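How to sort a box of old toys before moving

By Siiri Peltonen
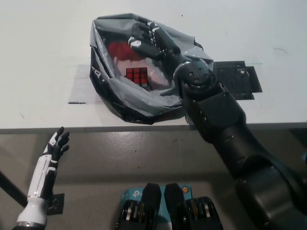 Small things together in a plastic bag, with a Rubik's cube in the middle.

We moved from a house to a flat in February, and the toys were the most difficult part. Our children are older now, but every drawer still had something in it. I write down how we did it, maybe it helps another family.

What you need
Strong bags, two cardboard boxes, a marker, tape and one free evening. I bought the boxes from Hyvönen, but a grocery store often gives them for free.

Step 1. Collect everything in one room
Go through the whole home first and do not decide anything yet. Look also under the sofa and in the car. We found a lot in the coats.

Step 2. Make the first choice quickly
Keep, give away, throw away. If you think longer than a moment, put the thing in the "keep" box and continue. You will look at this box again later.

Step 3. Check the puzzles and games
Open each box and count the pieces. Our big puzzle should have 494 pieces and it had them all – I was very surprised. Write "complete" and the date on the lid with the marker, so the next family does not need to count.

Step 4. Wash what can be washed
Soft toys go inside a pillowcase, closed with a knot, at a low temperature. Let them dry fully before packing. Plastic toys I wash by hand with dish soap. Battery toys must only be wiped, and take the batteries out first.

Step 5. Let the children look once
Ask them on a calm day, after food. My neighbor Ro-un Um gave me this advice and it was good. Our younger one took back a wooden train and nothing else.

Step 6. Give away soon
Call the day care or the second-hand shop before you carry anything there. Many do not take soft toys. Bags that stay in the hallway for a week get opened again – ours did.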